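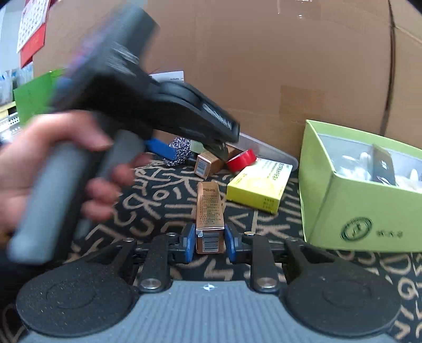 Packing mixed small boxed goods into one large carton

I have to send a lot of small retail boxes, a coil of rope and a few loose items to a buyer in Mutport. At the moment everything is on the carpet next to the big brown carton. Most of the boxes are small and stiff. One is a larger green box with a clear plastic window in the front, and that window is what worries me. There is also a flat box that fits nowhere sensible and a long plastic strip that is longer than anything else in the lot.

The last time I did this I put everything in by size, biggest at the bottom, and filled the top with paper. Two corners were crushed on arrival and one barcode label had been rubbed until it would not scan. The buyer resells, so the retail packaging has to arrive clean and the labels have to be readable.

What order should the items go in, and is there a method for the windowed box? I would also like to know whether colored tape is acceptable on the outside of the carton. I have a roll of red and would prefer to use it up.

Posted by Flemau

Tipene Donnelly

Size is the wrong sorting key. Sort by stiffness and weight first, then by size within each group.

Start with the carton. Fold the bottom flaps, tape the center seam, and run a second strip along each end where the flaps meet the side wall. Press the tape down with the flat of your hand. If the carton has been used before, check the vertical glued seam at the corner. Tape over it from top to bottom if any part has lifted.

Put 2 inches of crumpled paper on the base. It should push back when you lean on it. Then load as follows.

Heavy stiff boxes go in first, standing upright, faces together. Small cardboard boxes are much stronger on end than on their sides, so a box that has been lying down on the floor should be stood up before it goes in. Turn barcode faces toward each other with a sheet of plain tissue between them. Your label was probably worn by rubbing against the carton wall.

Flat boxes go in vertically, against the inside wall, where they work as a liner. Do not lay one across the top of uneven items. It will bend at the highest point.

Rope goes in a plastic bag. Tie the coil in two places before bagging it. Dark rope can leave color on pale boxes, and a coil makes a decent cushion between the stiff group and whatever comes next. If there is a plastic tag on it, turn the tag to the inside of the coil.

The windowed box goes in last and in the middle. Cut a piece of corrugated card to the size of the front face, lay it over the window and wrap the whole box once around with stretch film – film only, no tape on the printed surface. Leave 2 inches on every side and fill that with paper. If the contents move when you tilt the box, open it and pad the inside as well. A window usually splits because something hit it from behind.

The long strip can stand in a corner of the carton if the height allows. Otherwise measure the diagonal of the base. If neither works, send it separately in a tube. Do not bend it.

Close the flaps and shake the carton gently. If you hear anything, open it and add paper.

Nepia

Agree with most of the above. On the tape: colored tape is fine if it is actual packing tape. A lot of red rolls sold for marking or floor use have a low-tack adhesive and come away from cardboard in the cold. I lost a carton that way in March. Stick a short length to a scrap of the same cardboard, leave it for 30 minutes and pull it off. If it takes the brown paper surface with it, it will hold. If it comes off clean, use clear tape on the seams and save the red for bundling things.

Keep any tape off the shipping label. Shiny tape over a barcode can stop it from scanning.

Weigh the carton before you seal it, too. Mine came to 3000 grams over what I had paid for and I had to cut it open again.

Tendik

I just use a bigger box and more paper. Never had a problem. Write the order number on two sides, mine was 1401 and they found it straight away when the label fell off.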